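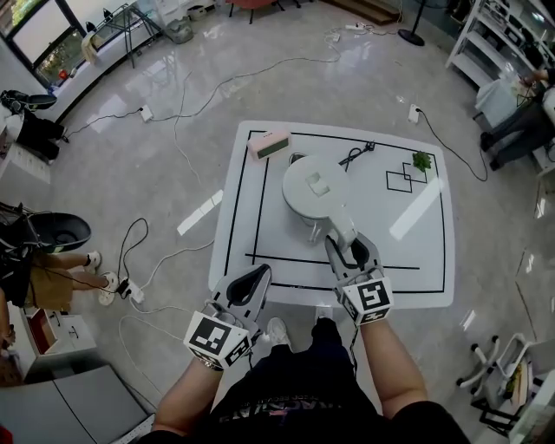
葉っぱは蒸すと化ける――青菜専門店「Darwood」店主に聞く

青菜しか置いていない八百屋がある、と聞いて黙っていられるわけがない。小松菜、ほうれん草、つるむらさき、からし菜、名前を聞いてもぴんとこない葉っぱまで、棚という棚が緑。にんじんも玉ねぎもなし。川沿いの商店街のはずれにあるその店、Darwoodに、開店前の朝6時半にお邪魔してきた。

シャッターはもう半分上がっていて、中から青くさい、ちょっと甘いにおいがする。この時点で私のテンションはかなり高い。店主は前掛け姿で箱を開けているところで、挨拶もそこそこに「まずこれ、かじってみてください」と茎を一本くれた。ぽりっと音がして、あとから胡椒のような辛みが来る。朝いちばんの口には強烈で、目が覚めた。おいしい!

「茎をかじってもらうのがいちばん早いんですよ。葉っぱの味って、火を通すとどうしても丸くなるでしょう。生の茎には、その日の畑がそのまま出るんです」

もともとは普通の八百屋だった

店主がこの店を継いだころは、じゃがいもも果物もひととおりそろった、どこにでもある八百屋だったそうだ。青菜はむしろ厄介者だった。朝はぴんとしているのに、昼を過ぎると葉先から元気がなくなる。夕方には値下げの札を貼ることになる。

「前の代からずっと、青菜は損する商品だと言われてきました。私もそう思っていたんです。でもある夏、売れ残りを毎晩自分で食べるようになったら、これがもう、楽しくて。同じ小松菜でも畑が違うと全然違う。雨の翌日と晴れが続いたあとでも違う。じゃがいもを毎晩食べても、私にはそこまでの差は分からなかったんですよ」

そこから少しずつ棚の比率が変わっていく。まず果物をやめ、次に根菜を減らし、気がついたら葉っぱだけになっていた。常連さんは怒らなかったんですか、と聞くと、店主は声を立てて笑った。

「怒られましたよ! 大根くらい置いてくれって。だから冬は葉つきの大根だけ仕入れて、葉っぱを主役の値段で売っています。下の白いところはおまけです」

その売り方、好きだなあ。

ノートは111冊

レジの後ろに古い本棚がある。入っているのは大学ノートで、店主が毎日の食味を書きつけてきたものだ。数えてもらったら111冊あった。中を見せてもらうと、日ごとに品種、産地、天気、どう料理したか、どんな味がしたかが並んでいる。字は正直なところ読みにくい。でも、勢いがすごい。「甘。後から鉄。油はいらない」「昨日と同じ畑なのに別人」「塩を忘れたが塩なしでよかった」。詩集みたいだ。

「読み返すのは季節の変わり目ですね。8月の終わりなんて、青菜がいちばん少なくて店が寂しくなるんです。そういうとき、前の年の8月に自分が何を食べていたか見ると、空心菜とモロヘイヤの話を延々としている。ああ、今年もこの話をすればいいんだと安心します」

ノートの欄外にはお客さんの感想も書きとめてある。子どもが残した、夫が二度おかわりした、弁当に入れたら色が変わった。悪い感想のほうに赤線が引いてあるのが印象に残った。

「おいしかったという話はうれしいけれど、次に何をすればいいかは教えてくれないんですよ。弁当で色が変わったと言われたら、こっちは試すことができる。その件は三日試しました。熱いうちに蓋をしていたんですね。広げて冷ましてから詰めたら、昼まで緑でした」

茹でるのをやめてみた

さて、ここからが今日いちばん聞きたかった話。店主は数年前から、家では青菜をほとんど茹でなくなったという。

「蒸すんです。小さい鍋に蓋があれば十分。底に水を少し入れて沸かして、葉っぱを入れたら蓋をして90秒。それだけです」

90秒! 短い。思わず聞き返してしまった。

「短いでしょう。でも台所で待っていると意外に長いですよ。うちは時計を横に置いて、じっと見ています。早く開けたくなるんです。開けたら湯気が逃げるから、そこは我慢。茎が太いものは先に茎だけ入れて、途中で葉を重ねます。ここは一回蓋を開けてもいい」

せっかくなので、店の奥の小さな台所で実演してもらった。使うのは小松菜をひと株。洗ったあとの水はあまり切らない。根元に十文字の切り込みを入れてあるので、火の通りがそろうのだそうだ。湯気が上がったところへ葉を入れ、蓋をする。ふたりで黙って時計をにらむ時間が、なんだか妙におかしい。

蓋を取った瞬間の緑色は、ちょっと忘れられそうにない。皿に移して、まずは何もつけずに食べる。甘い。茹でたときに湯のほうへ行ってしまう味が、全部こっちに残っているような感じがする。二口目は塩をひとつまみ。三口目でごま油をたらした。店主は横から「油はまだ早い」と言ったけれど、私は油も好きなので譲らなかった。

もちろん、何でも蒸せばいいというわけにはいかない。えぐみの強いほうれん草は、今でもたっぷりの湯で茹でて水にさらしているという。

「ほうれん草は茹でてください。蒸すとえぐみがまるごと残って、歯がきしきしします。あれが好きな人もいますけどね、私は苦手です。つるむらさきも短く茹でるほうが好きかな。逆に、蒸して驚くのはレタスの外葉と、かぶの葉。かぶの葉は捨てる人が多いから、もったいなくて、もったいなくて」

同じことを二度言うあたり、本当に悔しいのだと思う。

Tovarの畑から来る葉っぱ

店の青菜の多くは、車で峠をひとつ越えた先にあるTovarという小さな農園から届く。畝の幅は90センチにそろえてあるそうで、これは両側から手を伸ばして、真ん中の株まで無理なく届く寸法なのだとか。

「あそこは全部手で摘むんです。摘む人の腕の長さで畝の幅が決まっている。初めて聞いたとき、うれしくなってしまって。だって、葉っぱのほうが人の腕に合わせて並んでいるんですよ」

このTovarで育てているのが、店の看板になっているSondoluraという菜っ葉だ。葉の縁がゆるく波打っていて、茎は細く、噛むとほんのり辛い。朝いちばんに私がかじらせてもらったのが、まさにこれだった。種は農園で毎年採っていて、ほかの店にはほとんど出回らない。

「最初の年は、売れませんでしたねえ。名前が覚えられないんです。お客さんが『あの、そん、そんなんとか』と言う。それで札に大きくカタカナで書いたら、今度は『ソンドさんください』って、人みたいに呼ばれるようになって。それからです、売れはじめたのは」

収穫は夜明け前から始まる。日が当たると葉がしんなりしてしまうので、暗いうちに摘んで、すぐに日陰へ運ぶ。店主も忙しい時期には手伝いに行くのだが、摘むのは農園の人たちの半分の速さにもならないらしい。

「手つきが違いますよ。私がやると葉の裏に爪の跡がつくんです。半日たつと、その跡だけ茶色くなる。だから私が摘んだぶんはすぐ分かるので、自分で食べています」

冷蔵庫での立たせ方

買った青菜を家でどう保存するか。これは私も長年あやふやにしてきたので、詳しく聞いた。

「立てる。まずはこれです。畑で立っていたものを寝かせると、起き上がろうとして茎が曲がるんですよ。曲がるのにも力を使いますから、味が落ちるのが早い。濡らした紙で根元だけ包んで、袋の口はゆるく閉じて、野菜室の端に立ててください。牛乳パックを切ったものに入れておくと倒れません」

葉のほうまで濡らすのはよくないそうだ。水滴がついたところから傷む。洗うのは食べる直前にする。それから、しおれてしまったものも、冷たい水に根元をつけてしばらく置けばかなり戻るという。店主は実際に、前日の売れ残りをバケツで生き返らせているところだった。くたっとしていた葉がじわじわ上を向いてくるのは、見ていて飽きない。私は取材を忘れて、しばらくしゃがみこんでいた。

「冷凍ですか? しますよ。生のまま刻んで冷凍して、味噌汁に凍ったまま入れる。食感は別ものになりますけど、忙しい朝にはありがたい。ただ、香りが命の葉っぱ、春菊なんかは早めに使ってください。だんだん冷凍庫のにおいがしてきます」

7種類の食べ比べ会

店では月に一度、閉店後に食べ比べの会を開いている。出すのは毎回7種類と決めていて、どれも蒸しただけ。塩は後からめいめいで振る。案内は、街の小さな食の通信「Naller」の隅に載るだけなのに、いつもすぐ埋まってしまう。

「8種類やったことがあるんです。そうしたら最後のほう、みなさん味が分からなくなってしまって、全部小松菜だと言いはじめた。私もです。それで7つに戻しました」

順番にも工夫がある。淡いものから始めて、苦いもの、辛いものへと進み、最後にもう一度、最初の淡い葉っぱを出す。すると、始めに食べたときよりずっと甘く感じるのだそうだ。参加した人の多くがそこで声を上げる、と話すときの店主の顔がまた、いたずらを仕掛けた子どものようだった。私も次の回に申し込んだ。待ちきれない。

子ども連れも多いらしい。野菜嫌いが治ったりするんですか、と聞いてみると、返事はあっさりしたものだった。

「治りませんよ。嫌いなものは嫌いでいいと思います。でも、どれがいちばん嫌いか順番をつけてもらうと、すごく真剣に食べるんです。この前は『三番は苦いけど、五番の苦さよりはやさしい』と言った子がいて。それ、ノートに書かせてもらいました」

これから置きたい葉っぱ

最後に、まだ店に置いたことがなくて、いつか扱ってみたいものはあるかと尋ねた。店主はしばらく天井を見て考えてから、さつまいもの葉、と答えた。

「あれは芋のためにあると思われているでしょう。でも葉の柄の皮をむいて炒めると、しゃきしゃきして本当にいいんです。ただ、皮をむくのが面倒で。お客さんにむいてくださいと言うべきか、うちでむいて売るべきか、そこで止まっています。先週も自分で一束むいてみたんですが、指先が真っ黒になりました」

話しているうちに開店の時間になり、シャッターが全部上がった。待っていたお客さんが入ってくるなり「今日のソンドさん、どう?」と声をかける。店主はもう茎を一本折って、差し出していた。

私はSondoluraを二束と、かぶの葉をひと抱え買って帰った。かぶの葉は、その日の昼に蒸した。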